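# Plasotholm Home, single seat: review after one budget cycle

Category: simulation software, used for purchase planning
License: annual, one seat
Price paid: $2,321
Price with the support tier: $2,905

Plasotholm Home is a simulator for two-arm mobile robots in furnished rooms. It ships with a robot library, a set of interiors and a recorder that saves the robot's own camera views along with joint positions. We bought one seat in December to help decide what hardware to ask for in the next budget. This review covers it as a planning tool. I did not train anything on its output and can't comment on that use.

## What we needed from it

The open question was whether to buy a two-arm mobile base or two fixed arms on a bench. The mobile base costs several times more, and the quote from Kopecký did not include grippers, a spare battery or a service visit. The bench option is cheaper but only covers tabletop work. Our task list is mostly household pick and place, with some fetching between pieces of furniture. Before asking for the larger sum, we wanted to know how much of the list a fixed pair could cover.

## Setup

Installation took most of a morning. The installer checks the graphics driver but not the amount of video memory, and our existing workstation failed at the first furnished room. A replacement card came to $1,320, which the product page does not prepare you for. The minimum spec is listed under the download link, two clicks past the price. Read it before you order.

Once the card was in, the furnished rooms loaded without further trouble. Robot models are swapped from a drop-down. Gripper models are swapped separately, and the program does not warn you when the payload of the gripper plus the object exceeds the arm's rating. I found this by comparing a run against the data sheet.

## Rooms and rendering

The interiors are uneven in quality. Stone walls have good surface variation and thick mortar joints. Window panes are close to flat white, with very little texture. If you plan to test a depth camera near glass, don't count on these windows to stand in for real ones.
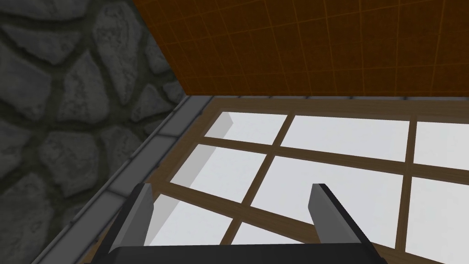
Wrist views are set up per arm, and the recorder can save all of them at once. The field of view can be changed, but lens distortion is a single slider with no units. I matched it to our own camera by eye, using a printed grid, and I would not rely on the result for measurement. For planning it was good enough. The question at that stage was whether the fingers hide the target during the final approach, and the answer depended far more on finger length than on the lens.

That finding changed a line in the budget. We had been pricing the wide, flat-fingered gripper for both sides. After a set of test grasps we moved to a slimmer gripper from Mernurach for the right arm and kept the wide one on the left. The slimmer unit costs more. Buying a matched pair and replacing one later would cost more again.

## Reach and layout

Most of the useful work was done in the living room interior. It has a table with tableware and a laptop on it, a large sofa beside the table, and a window on the other side. The gap between furniture can be edited in the layout panel, and the base can be placed by typing coordinates or by dragging. Dragging snaps to a coarse step that cannot be changed. Typing is slower but repeatable, and I used it for every run that ended up in the report.

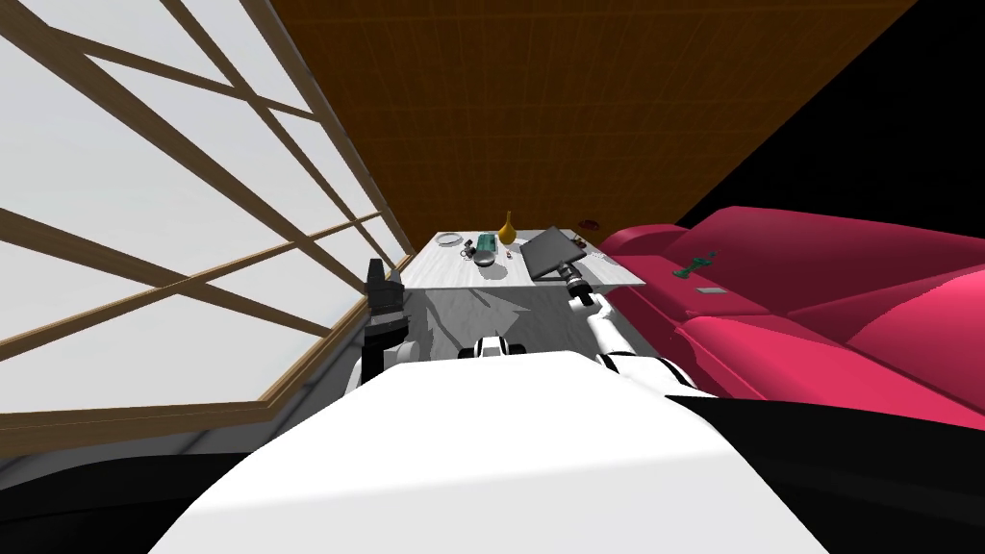
With the base parked at the front of a table, both arms reached the near half of the top without moving. The far half needed either a torso lean or a second parking spot. A fixed bench pair at the same spacing reached slightly more of the table, and none of the sofa. Seat cushions are low and soft-edged, and small items on them accounted for a good share of our task list. On reach alone, the bench option would have dropped about a third of it.

The base model also blocks a lot of the floor directly in front of the head camera. This is easy to miss when you are working from a spec sheet. We added a second, lower camera to the hardware request, along with a mount and a longer cable.

Throughput was acceptable. On the new card the recorder managed up to 25 short episodes an hour with all cameras on. Turning off shadows helped a little. Turning off the wrist cameras helped a lot, but then there is not much point in recording.

## Problems

- Areas outside the modeled room render as solid black. It does no harm to a reach study, but anyone feeding the images to a vision model should check how much of each view it takes up.
- Contact with soft furniture is approximate. The cushions look rounded and glossy but respond as rigid shapes unless you turn on a mode that cuts the frame rate badly.
- The cost export writes currency as text, so spreadsheet totals come out as zero until the column is converted.
- Battery drain is a flat rate per minute. Arm load is ignored. Don't size a battery order from it.
- The license is tied to the graphics card. Changing the card uses one of two yearly transfers, and ours went in the first week.

## Compared with Jilell

We also had a trial of Jilell, which is cheaper and runs on older hardware. Its arm models are fine, and its report builder is better than the one here. It has no furnished interiors, though, and building a room by hand took me two afternoons for a result I didn't trust. If your work is all on a bench, Jilell will answer the same questions for less. For anything with furniture in it I would pay for Plasotholm.

## Support tier

We skipped it and would skip it again. The two questions I sent on the basic plan were answered within a few days. The extra money buys a faster reply and access to preview builds, and a planning exercise has little use for either. A team running the recorder daily may see it differently.

## Cost to plan for

Budget for the seat and the card together, unless your workstation already meets the spec. Add a few days of staff time for measuring your own furniture, as the default table height did not match ours and table height had more effect on reach than any other setting. The license renews at full price. There is no reduced rate for keeping old projects readable, so export the recordings and layouts before the term runs out.

Rating: 4 out of 5 for reach and layout planning, 2 out of 5 for battery and contact estimates. We submitted the request for the mobile base with mixed grippers - the seat will be kept until the hardware is delivered, then reviewed again at renewal.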